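How to run a Quad Kids afternoon for your school

Posted 4/25/25 by Soo-ah Baek, PE lead, Herthorpe Primary

We ran our own athletics afternoon for Years 3 and 4 last summer after the cluster event filled up. A few schools have asked for our notes, so I have typed them up. They assume one field, one afternoon and the usual staff.

What you need

A flat stretch of grass, a line marker, two long tape measures, four stopwatches, a set of foam javelins or howlers, and one standing long jump mat. Take two clipboards per event, as one will go missing. Bibs in four colours are enough if you put the children into four teams.

Step 1: Fix the date and the helpers

Choose your date in April, before the assessment weeks eat up the hall and the timetable. You need two adults on each event and one with the first aid bag. Older pupils make good recorders, and ours were keener on it than on the running.

Step 2: Mark the field

Mark the straight sprint first, along the flattest side. For the longer run, we use a 100 metre loop and the children go round it six times for the 600. Put a cone at every bend and have one adult call the laps out loud. Keep the throwing area at the far end, pointing away from everyone, and rope it off.

Step 3: Sort the teams

Each team should have the same number of boys and girls if your classes allow it. Write the child's number on a sticker and put it on the front of the bib. Do this in the classroom before you go out. Stickers do not hold on a damp bib, so have safety pins ready for the adults to use.
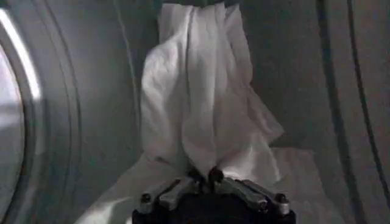
Once the teams are sorted, send the list to the office so that the registers and the score sheets match. We had two children with the same first name on different teams last year and their throws were swapped until tea time.

Step 4: Run the events in this order

Sprint
Standing long jump
Throw
Long run

The long run goes last. Start the teams on different events for the first three and move them on with a whistle, then bring everyone together for the run. Fifteen minutes for each of the first three was plenty with our numbers. Water bottles stay in a crate by the jump mat — they do not travel round with the children.

Step 5: Record and score

Jumps are written down in centimetres. Take the better of two tries. A jump of 171 goes in the box as 171, with no units and no rounding. Times go down exactly as the watch shows them.

We score on a Zurneo spreadsheet, but paper works. Every result is turned into points from a table, then you add up the four events for each child and the whole team. Our winning team finished on 2566 points. Have a second person check the adding before anything is read out.

Step 6: If it rains

Light drizzle is fine for everything except the jump, which can move into the hall. If the grass is slippery, drop the long run and score three events. Decide by noon and tell parents through the usual text message.

Afterwards

Count the javelins back in. Put the score sheets in an envelope marked with the year, and send the results home within the week.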